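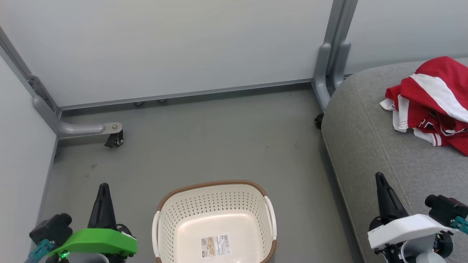
Adaeze Edet said the second coat had gone on too soon, and that anyone with a moisture meter could prove it. Ladi wrote this into the site book under item 12 and asked her for the reading.

She gave it. The plaster in the stairwell at Pundmont was still above the limit on the spec sheet. The first coat had been thinned and rolled out in the morning, the second by late afternoon, and a patch by the landing window had begun to lift.

"Who signed for it?" he asked.

"You did."

He turned back through the book. The signature was his. He had been on the phone to Ekwueme, the supplier, over a short delivery, and had signed on the hood of the van without reading the line above.

The stairwell had taken 66 liters. To strip it, let it dry and start over would need 70, allowing for the new plaster, and 2000 in labor that the quote did not cover. 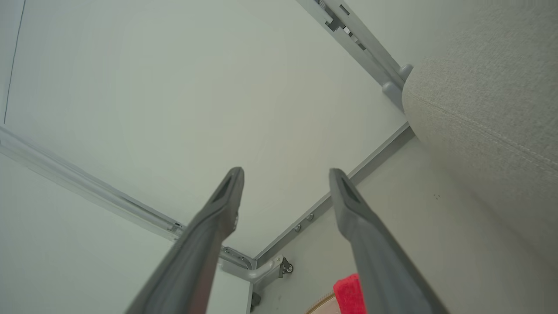
Pundmont, upper level

Ladi scraped the patch himself. The film came away in one sheet, flexible and chalky on the back, with no key at all. He cut a square from it, wrote the batch number on tape, and put it in an envelope.

"You could feather the edge and fill," Adaeze said. "It would hold until August."

"And then?"

"Then it comes off the way that did."

He sealed the envelope. Downstairs the heater cycled on — it had been set too high all week — and he went down and turned it to low. When he came back she had taped plastic over the treads and was working a blade under the paint at the next joint, a hand's width at a time.

He crossed out his signature, initialed the change and picked up the other scraper.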